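**Lodimmont vergleicht Greifer erst im Simulator, dann in der Halle**

Zodthorpe, Mo., 13. April – Wer zwei Greifer gegeneinander antreten lassen will, braucht vor allem Geduld, und davon haben wir bei Lodimmont in diesem Winter reichlich aufgebracht.
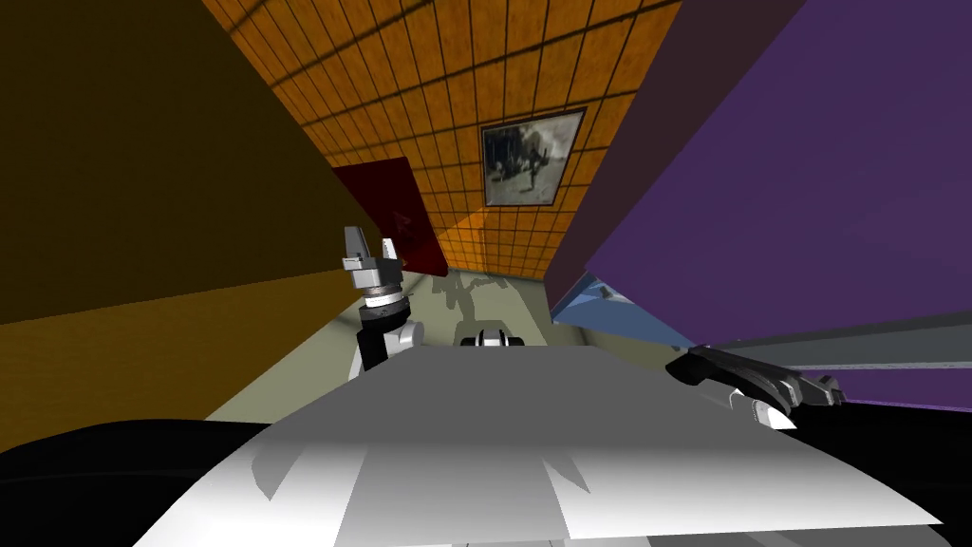

Seit Februar laufen unsere Vergleichsreihen zunächst in simulierten Wohnräumen, bevor auch nur ein Finger in der Halle montiert wird. 700 Durchläufe sind inzwischen ausgewertet, verteilt auf 40 Raumvarianten, und wir freuen uns sehr, die Ergebnisse nun mit unseren Partnern bei Florner teilen zu dürfen!

Verglichen wurden zwei Fingerformen an der Steuerung Cocco, jeweils beim Greifen an Schubladen, Türgriffen und Kleinteilen. Die längeren Finger kamen in engen Nischen besser zurecht, die kurzen hielten schwere Teile ruhiger – ein Ergebnis, über das im Team noch lebhaft diskutiert wird.

„Ich hätte auf die kurzen gewettet und musste meinen Kaffee dann selbst bezahlen“, sagt Projektleiterin Eleri Dafis. Jouko Hämäläinen, zuständig für die Steuerung, möchte vor dem Hallentest noch die Schließkraft neu abstimmen.

Der Hallentest beginnt nach der Abstimmung in Zodthorpe. Interessierte Betriebe sind herzlich eingeladen, eigene Werkstücke vorzuschlagen.

Pressekontakt: Lodimmont, Eleri Dafis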